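Stop buying grippers off the spec sheet

I keep having the same argument, so I'm writing it down once and then I can just send people the link.

The argument goes: which gripper is best. Somebody has a budget and a deadline and three browser tabs open, and they want me to say a name. And I ask what they're picking up, and they say oh, all sorts. All sorts! Then no gripper is best. Then you want a drawer full of fingers and a free afternoon.

Background, quickly. We spent most of June 2024 comparing two parallel grippers for a bench job. The Godinho, which is the expensive one, and the Jada, which costs a lot less and looks it. Same arm, same controller, same table. Corinne Thibodeaux ran the trials, I mostly got in the way. The plan was 500 grasps each and a nice clean table at the end of it that we could hand to Merngate, who were paying.

We got the table. I don't trust the table. Or I trust it for one thing, which is telling you how those two grippers did with the fingers that were on them.

Because that's what we were testing. The fingers. Took us far too long to see it. The Godinho came with its stock pads, smooth and narrow, good on boxes. The Jada came with nothing worth using so Uldis Luik printed a pair of blocky ones. And the Jada won on thin edges by a mile and we all stood there going, huh, cheap gripper's better. Clyde Szabo was ready to write that in the report. Then Uldis put his blocks on the Godinho, with an adapter he wasnt proud of, and most of the gap went away.

So what did we learn about the Jada? Very little. We learned Uldis makes decent fingers.

I think this happens everywhere and mostly doesn't get caught. People publish gripper comparisons where the contact surface is different, the finger length is different, the camera is mounted higher on one than the other, and then the conclusion is about the motor. Or the brand. The motor is the least interesting part of the whole assembly. Once it closes hard enough and stops where you tell it, fine, you're done, go think about something else.

Grip force especially. Everybody quotes max force. I have never once wanted max force. I want low force that repeats, so I can hold a sheet metal lip without bending it and do it again after lunch. Try finding that number in a brochure. One vendor's rep told me it "depends on the application", well yes, so does everything, that's why I called.

Cameras next, and here I'm going to annoy Elżbieta Jabłońska, who likes an overhead camera and has good reasons. Overhead is tidy. You calibrate it, you leave it alone, it sees the whole table. Great for boxes, great for parts in trays. But the second the object has posts and rails and you have to get in between them, the overhead view is blind exactly where you care. The arm is in the way. The gripper is in the way. You're looking at the back of your own hand.

Put the camera on the gripper and you get a worse picture of everything except the one thing that matters, which is what's between the fingers. Yes it's low. Yes the background is a mess, half the time there's a desk and cables and whatever else behind the part, and your vision code had better cope with that. I'd rather it learned to cope in the lab. Hanging a clean white curtain behind the table makes the demo work, and then you take the curtain down and the thing falls over.

Same goes for the parts you test on. Cubes. Why is it always cubes. A cube tells you the gripper opens and closes. Give it something dark and matte with a thin raised lip, open corners, uprights that get in the way of the approach. Something where there are three wrong ways in.

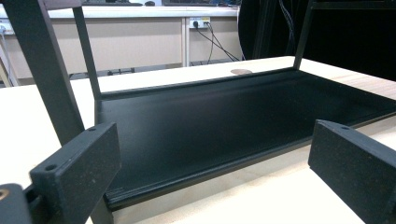
A shelf like that separates the setups in one morning. Black part, black fingers, so any code leaning on contrast is in trouble right away. Posts standing up where the wrist wants to go. And a tray rim you can only take from certain directions. Wide block fingers have trouble getting past uprights, narrow ones get past and then don't have enough face to hold a long part level. There isn't a right answer! There's a tradeoff, and you find it by trying, and you write down what you tried.

Rafferty Oyelaran disagrees with me on this and I should be fair to him. His view is that a standard object set is the only way anyone can compare results across labs, and if everyone brings their own awkward shelf we end up with a pile of anecdotes. He's right about that. I'd just say the standard set should be more awkward. Keep the cubes, ok, but put frames in, racks, things that tip when you lean on one corner. The folks at Ninolberg have been talking about doing this and I hope they get on with it.

Controllers I'll keep short because I'm out of time. Check how the gripper talks to it before you check anything else. We lost two days to the Godinho reporting "closed" when it had only finished moving. Closed on what? Nothing, on one occasion. The Jada just gives you a position and lets you figure it out, and I ended up prefering that.

So if you're about to buy one. Borrow first, if anybody will lend. Put the same fingers on both, make them yourself if you have to. Mount the camera in the same place. Pick the ugliest part from the real job and start with that one, and save the cubes for when you need a video.

And send me your finger files, Uldis is collecting them.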